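Collecting laundry demos on a humanoid: how many, and how messy?
Home robots > Learning from demonstration
Started by stallow_vangelis, 15 Jun 2026

stallow_vangelis
Hi all, long-time reader, first proper thread from me. We're a small group working on household chores and we've finally moved from tabletop folding to the full-size robot and a stacked washer-dryer. I'm having a great time with it and I'd love some opinions before we record too much of the wrong thing.

The task is moving cloths between a laundry basket and the upper drum, both directions. One person teleoperates, one person watches and keeps a hand near the stop button. We log joint positions, gripper state and the camera views, and the operator marks each go as good, poor or bin it straight afterwards. That last bit matters more than I expected, as by teatime you can't remember a thing about the morning's runs.
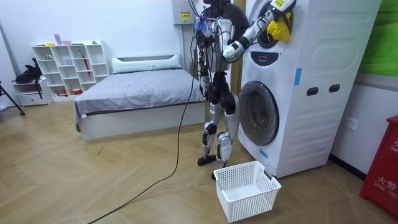
What I can't settle is how tidy the demonstrations ought to be. Ehsan, who does most of the driving, has become lovely and smooth at it, and his runs all look alike: same reach, same angle into the drum, same wrist turn. When I drive, I bump the rim, back off, try again and get there in the end. My runs are longer and uglier. Should mine go in the training set or not?

Also, how much do you move things about between runs? At present we shift the basket every 5 runs and swap the cloth when we get bored of it.

Vangelis

pichit_k
Great thread, following. Keep the ugly ones! We did drawer opening last November with only clean runs, and the policy looked brilliant until it was a finger's width off. Then it just pushed at the drawer front for ever, having never seen anybody back off and have another go. We added a batch of runs with a recovery in them and it was like a different robot.

I'd move the basket every single run, by the way. It feels slow but you get used to it.

cardenas_monty
I'm going to disagree with Pichit a bit. Recoveries yes, fumbling no. If Vangelis bumps the rim in half his runs, then what you're teaching is "bump the rim, then go in". The model doesn't know the bump was a mistake.

What worked for us was starting the recording from a bad position on purpose. Put the gripper somewhere awkward near the rim, press record, then drive the correction cleanly. You get all of the getting-out and none of the getting-in.

Montserrat

pichit_k
Fair point about teaching the bump. Though I'd say starting from a staged bad position gives you the bad positions you thought of, and the robot will find others.

cardenas_monty
It will, and then you save those and start from them next time :) Run the policy, let it get stuck, take over by hand from there. Those are the best examples we've ever collected, far better value than another afternoon of perfect ones.

stallow_vangelis
Oh, I like that a lot. We can take over mid-run already, we just never kept the recordings. Do you keep the stretch before the takeover as well, or cut it?

cardenas_monty
Cut it for training, keep it on disc. You'll want to look at it later.

apolinar_a
Cloth person here. Please don't swap the cloth "when bored"! Make a list and go through it. We used 9 different ones, from a thin tea towel up to a thick bath towel, and the thick ones were a whole other job. They spring open when you let go and half of it comes back out over the rim. The thin ones cling to the gripper and follow it out again. If all your examples are one sort of cloth you won't see either problem until somebody comes to visit.

Colour matters too, at least with our cameras. A white towel against a white machine and a white gripper was miserable.

ehsan_d
The smooth driver reporting in. For what it's worth, I don't think my runs are as alike as Vangelis makes out, but I looked at the wrist traces last night and, well, they're pretty alike. I go in at the same angle because it's comfortable for my arm. I hadn't thought of that as something the robot would learn.

Question for Apolinar: did you label which cloth it was, or let the model work it out?

apolinar_a
We wrote it down for every run but didn't feed it in. It's for sorting afterwards. When the policy fails on the bath towel you want to be able to check how many bath towel runs it ever saw. In our case the answer was 3. Oops.

pichit_k
Swap drivers as well. We had one person do a whole week and the policy picked up his habit of pausing before each grasp. He was checking the side camera. The robot had nothing to check but paused very politely all the same.

stallow_vangelis
This is all so useful, thank you. Plan for this week: basket moves every run, a proper cloth list taped up by the operator's chair, Ehsan and I swap every 13 runs, and takeovers get saved. My bumpy runs go in a separate folder and we'll train with and without them, so Pichit and Montserrat can both be right for a few more days.

Does anyone have a view on drum to basket versus basket to drum? Same model or two? Taking out is much harder for us. Getting hold of a cloth you can barely see is a different skill from dropping one in.

cardenas_monty
One model, but collect more of the taking out. Around twice as much felt right for us. And let the cloth lie however it lands, don't arrange it nicely at the front of the drum between runs. Everyone does it without noticing.

ehsan_d
I have been arranging it nicely at the front of the drum.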